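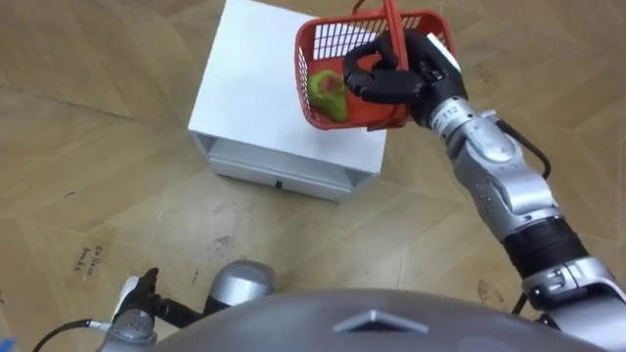 Switching to baskets with an upright handle is the best thing we've done since the robot started on our floor at Droltomden. We pack fruit orders for offices, and I used to carry those baskets all shift, so I'm thrilled to have something else do the lifting! It gets its fingers curled right around the red handle and up it goes over the white cabinet, even if the basket hangs a bit tilted. One pear in there, so an easy one. Anybody else working next to one of these?
noura_c

Reply from pallet_jackie
Very cool. We got ours at Menzies in October and my wrists are so much happier. What happened to people's hours though?

Reply from noura_c
Same hours so far. I do sorting and quality checks now, and two of us are learning to set up the routes. I love that part.

Reply from dockside30
"So far" is doing a lot of work there. Our place said the same and then didn't replace the next 7 people who left. Good machine, fewer coworkers.

Reply from catarina.b
Depends on the shop, dockside. At Cevitz they put the training in writing before anything got switched on. Noura, does yours bruise the fruit? That pear has a brownish patch on top.

Reply from noura_c
Could just be a blush, pears do that! We did 159 baskets last shift and I pulled very few for bruising. Fair point on getting it in writing, I'm going to ask.

Reply from dockside30
Ask soon. And ask who gets paid extra for the route setup.

Reply from pallet_jackie
Seconding that one. I got a small bump for it, but only after I brought it up.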